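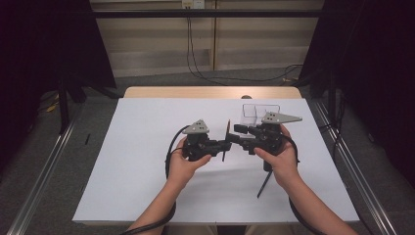

Two black gripper units held together above a white board.

Is the bundle cheaper? Checking the "save" claims on spice sets sold online

Module project report, final version, 4th September
Reading time: 4 minutes

1. The question

Online spice shops like to sell sets. A curry set, a baking set, a "world of pepper" set, and next to the price a line saying how much you save compared with buying every jar alone. We wanted to know if the line is true. Our first guess was that it mostly would be, since the sum is easy to check with a calculator. We are less sure of that now, and also less sure of our own method than we were in June.

2. What we did

We took every spice set listed by four shops: Vatach, Trereo, Thoroddsen and Tranico. That came to 206 sets. For each one we noted the price, the contents, the stated weight of each item and any wording about a saving. We then looked up the same items sold singly in the same shop, giving us 1,211 single prices.

Delivery was left out. A set usually ships in one box and so do several loose jars, but the shops have different limits for free delivery and we could not find a fair way of treating them. A reader who thinks this matters is probably right.

We had planned to use a price tracking tool as well, to see how the single prices moved over time. The free version stops at 2,000 records, and we used those up during testing. All prices in the report were therefore copied by hand and checked by a second member of the group.

3. What we found

Of the 206 sets, 121 carried a claim of a saving. The rest said nothing about price, or used words like "great value", which we did not count as a claim because it cannot be tested.

The largest problem was weight. Sets at Trereo often held smaller jars than the ones sold singly, and the saving was worked out jar against jar. If you compare by the gram, much of the saving goes, and on some sets the buyer pays extra. The weights are on the page, but below the reviews and in small grey type. We don't say this is meant to mislead. We do say it is a strange place to put them.

Thoroddsen was the easiest to check. Its sets use full-size jars and the sums came out as stated, apart from a few that looked like old prices nobody had updated. Vatach was close behind, though several of its sets contained a blend that cannot be bought alone, so there is no single price to compare it with. The page still gives a saving. We asked by email how it was worked out and had no reply before the deadline.

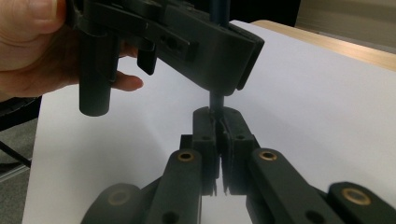 Black hand-held device, with two cylindrical parts on its underside.

Tranico makes few claims, but it sells "upgrades" – a tin for the jars, a wooden rack, whole spices in place of ground. The picture at the top of each page shows the set with every upgrade added, while the price beside it is for the plain set. You find this out at the second step of the order.

4. Doubts about our own work

Two of us began the project already annoyed with gift sets, and that may show. We also treated all spices as equal. A set that is heavy on saffron and light on paprika may be a better buy than our sums suggest, and we never opened a single jar to judge the quality. Freshness is missing too. Most pages give no packing date, for sets or for single jars.

Prices were taken once. A shop could have been running a sale on that day, which would make its set look poor beside cheap single jars. Without the tracking data we can't rule this out, and a reader should be wary of anyone ranking the four shops from our results.

5. What a buyer might do

Find the weights first and work out the price per gram. Leave out anything in the set you would not have bought, because a jar of fenugreek that sits in the cupboard for years saves no money whatever the page says. If you only want three of the items, three single jars will nearly always win.

The full price sheet is in the appendix, with the Vatach blends marked separately.

Related reports
Do "best before" dates on dried herbs mean anything?
Star ratings on hot sauce pages: who leaves them?
Refill pouches and jars compared by weight
Reading the small print on subscription tea boxes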